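Neues vom langen Tisch: Wir räumen das Büromaterial auf

Liebe Kolleginnen und Kollegen,

im November ist bei uns immer ein bisschen Ruhe zwischen zwei Projekten, und diese Ruhe habe ich benutzt, um mich mit einem Thema zu beschäftigen, das klein ist, aber jeden Tag stört: unsere Hefter, Klammern und Stifte. Viele von euch haben mir geschrieben, dass man im zweiten Stock keinen Hefter findet, der funktioniert. Ich habe also alle Schubladen von Cakbridge und von Nedness geöffnet (mit Erlaubnis der Teams, danke dafür) und alles auf den langen weißen Tisch im Aufenthaltsraum gebracht.

Es waren 68 Teile. Davon waren elf Hefter. Ich hatte mit weniger gerechnet, denn in meiner eigenen Abteilung gehen wir seit dem Sommer immer zu den Nachbarn, wenn wir etwas heften möchten.

Den Tisch habe ich gewählt, weil er Platz hat und weil vormittags dort wenig los ist. Um zehn Uhr habe ich angefangen, und bis zur Mittagspause war das meiste sortiert. Für Stifte und kleines Zubehör benutzen wir jetzt die Becher aus schwarzem Drahtgeflecht, die früher bei Lennox am Fenster standen.
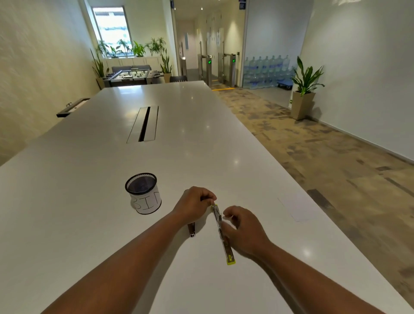

Bei den Heftern habe ich jeden einzeln in die Hand genommen. Meine Methode ist einfach: zuerst öffnen und schauen, ob noch alte Klammern im Magazin sind, dann mit zwei Blatt Papier probieren, dann mit fünf. Wer bei zwei Blatt schon schief heftet, kommt zur Seite. Wer bei fünf Blatt klemmt, bekommt noch eine zweite Chance mit neuen Klammern, denn oft liegt der Fehler bei den Klammern und der Hefter ist in Ordnung. In zwei Fällen war die falsche Größe eingelegt. Das kann man leicht übersehen, der Unterschied ist ja sehr klein.

Ich möchte hier auch eine Bitte aufschreiben. Wenn eine Klammer festsitzt, bitte nicht mit der Schere oder mit dem Brieföffner arbeiten. Man verbiegt damit die Schiene vorne, und danach klemmt der Hefter immer an der gleichen Stelle. Besser ist es, das Magazin ganz zu öffnen, die Reihe herauszunehmen und die verbogene Klammer mit einer kleinen Zange zu ziehen. Eine Zange liegt ab jetzt in der oberen Schublade neben dem Drucker. Sie soll dort auch bleiben!

Zu den Klammern selbst: Wir hatten in fast jedem Team eine eigene angefangene Schachtel, und manche waren vermutlich älter als unser Mietvertrag. Die angefangenen Schachteln stehen nun alle zusammen im Materialschrank, zweites Fach von unten. Bitte zuerst diese verbrauchen und erst danach eine neue öffnen. Yhon Henao hat für das Fach ein kleines Blatt geschrieben, auf dem steht, welche Größe zu welchem Hefter passt. Er hat auch die Becher beschriftet, mit dickem schwarzem Stift, damit man es auch ohne Brille lesen kann.

Ein Wort noch zum Papier. Beim Probieren entstehen natürlich Reste, und ich habe dafür nur alte Ausdrucke und kleine Zettel genommen. Wer zu Hause oder am Schreibtisch Schmierpapier sammelt, kann es gern in den Karton unter dem Drucker legen. Die gehefteten Zettel bitte nicht in den Karton, sonst findet der Nächste eine Klammer im Finger.

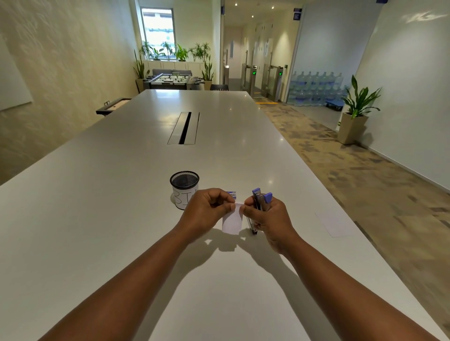
Hefter, Klammern und Papier beim Probieren am langen Tisch.

Wie geht es weiter? Jedes Team bekommt einen Hefter, der geprüft ist, und einen Becher mit Stiften. Die übrigen Hefter bleiben als Reserve im Materialschrank. Wer mehr braucht, zum Beispiel für die Unterlagen von Sindville, wo wirklich viel auf Papier geht, schreibt mir bitte eine kurze Nachricht. Ich trage es in die Liste ein und bringe das Material vorbei.

Die Hefter, die nicht mehr zu retten sind, liegen bis Ende des Monats in einer Kiste bei mir. Vielleicht hängt jemand an einem bestimmten Stück, das habe ich bei der Sammlung schon gemerkt. Ein Kollege hat seinen alten Hefter sofort wiedererkannt und mitgenommen, obwohl die Feder kaputt ist. Das ist für mich kein Problem, er steht jetzt nur nicht mehr in der Liste.

Als Nächstes möchte ich die Ordner und Trennblätter anschauen. Dafür brauche ich den Tisch noch einmal einen halben Vormittag, wahrscheinlich von neun bis elf Uhr, und ich freue mich, wenn zwei Personen mitmachen. Kaffee bringe ich mit. Wer Lust hat, meldet sich bitte bei mir oder bei Yhon.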